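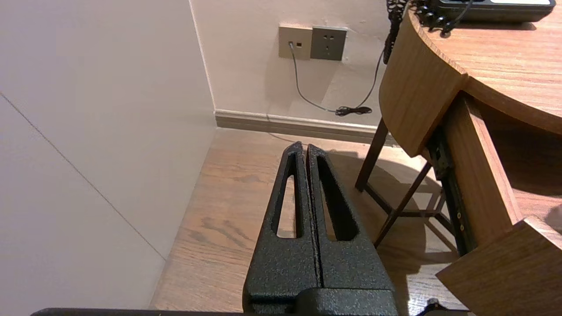
Fakine Hall Users Group
Minutes, March meeting, 7:00 p.m.

1. Minutes of the previous meeting approved without changes.

2. Heating. Ketilsson quoted 300 for the boiler service. Amach quoted 270, parts excluded. Ketilsson accepted.

3. Storage. Plodent Players to clear the upper closet by the end of April -- costumes only, shelving stays.

4. Hire rates. Evening rate held at 20 per hour. Deposit for private parties raised to 200.

5. Parking. Deferred.

Meeting closed 8:10 p.m.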